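Ticket: Voters near the new line assigned to the wrong district in address lookup
Opened by: Leonor Neves, Drimness county elections office
Assigned to: Kiran Rajput
Priority: High
Status: Resolved, recheck pending

Tue 8 June, 8:52 am - Leonor Neves
After we loaded the redrawn council map, the public lookup page still shows District 2 for homes on the east side of Sorrentino Road. The adopted map puts them in District 9. I checked 31 addresses by hand and every one came back wrong. The west side of the road is fine. Candidates are already using the page to see whether petition signers live in their district, so we need a fix or a notice up today.

9:20 am - Kiran Rajput
Confirmed on my end. The boundary file on the server is the adopted one. The lookup doesn't read it directly, though. It reads a table that gets rebuilt from the file, and the rebuild log stops partway with no error. I'm posting a notice on the lookup page while I work on it.

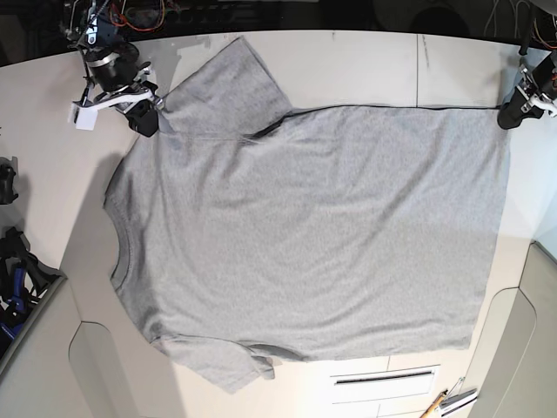 Gray t-shirt laid out on a table.

10:05 am - Kiran Rajput
Ran the rebuild again by hand. Same result. It stops at the first precinct that was split by the new map. Cleared the Arker cache and restarted the service, no change. Restored the old table to a test copy and rebuilt from the old map, and that finished. So the problem is in how it handles split precincts.

10:41 am - Dehua Su
The precinct code field only allows four characters. The split precincts have a letter added at the end, so they come to five. I'd widen the field and rerun.

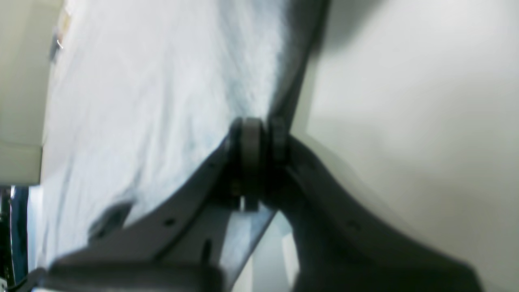
11:30 am - Kiran Rajput
Widened the field on the test copy and the rebuild finished. All of Leonor's addresses now return District 9. Repeated it on the live server, same result. Notice removed from the page.

1:15 pm - Leonor Neves
Looks right from here. Adelmo Martinelli pulled 300 more addresses along the Clondosau side and compared them to the paper map. No mismatches. Can you tell us if anyone's mailing list was exported from the bad table?

1:48 pm - Kiran Rajput
One export, requested by Gaetano Galli for the polling place cards. It hasn't gone to the printer. I deleted it and sent him a new one.

2:10 pm - Leonor Neves
Thanks. Please leave this open until the July boundary update is loaded, then rerun the same address list.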